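A visit to Wondholm: can machines tidy a table yet?

January 19, 2024

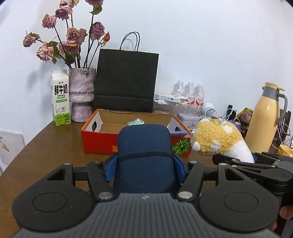

Packing practice at the Flitent workshop: a navy padded object in the blue finger pads, the open box behind it.

I have been interested in household machines for many years, mostly as a person who does not like housework. So when Flitent opened its workshop in Wondholm to visitors, I took the early train from Windton, which needs 50 minutes, and walked the rest along the canal. We were 26 visitors in total. Coffee was served in the entrance, and it was very strong.

The building belonged before to the Akgül weaving mill. Over the door one can still read the year 1765, and the floors are so uneven that one of the wheeled machines has to stay downstairs. Our guide told us this with some sadness.

The first room was for shop-floor work. An arm took metal caps from a tray and put them on a belt, always with the same movement. I must say it was fast and also a little boring to watch. Everything had its fixed place there. When a visitor asked what happens if the tray is moved by a hand's width, the guide answered that then they stop and adjust the tray.

Upstairs it was different, and I stayed there the longest. The table was set like a table at home, with a carton of fresh milk, dried roses in a marbled vase, water bottles, a thermos flask, soft toys and cables. The task was to put small things in an open red-orange cardboard box. People do this by hand with the gripper tool, and the machine should later learn from what they did.

I was allowed to try it. My first thought was that two fingers are very few. With something padded it goes quite well, because the fingers can press and the thing gives way. With a flat card I failed four times and then I gave the tool to the next person. I also noticed how much I normally use my little finger, to hold the side of a box or push something out of the way.

On the wall hung a sheet with the number of tries recorded since September: 1521. I asked if this is enough. The guide laughed and said it is enough for one kind of table. For me the roses would be the real test. Dry petals break when you only look at them, and I would not like to have a machine reach over them in my living room.

Cables are another difficulty, the guide said, as they change their shape each time you touch them. I have the same problem at home.

My impression is that the shop floor is ready for such machines if the work is always the same. The kitchen table has to wait some years more. I would let one carry my milk, perhaps, if the carton is closed.

For those who want to go: the workshop is behind the old mill gate, and the entrance is free. Wear warm shoes, the upper floor is not well heated. The last train back to Windton leaves quite early, and I had to run for it.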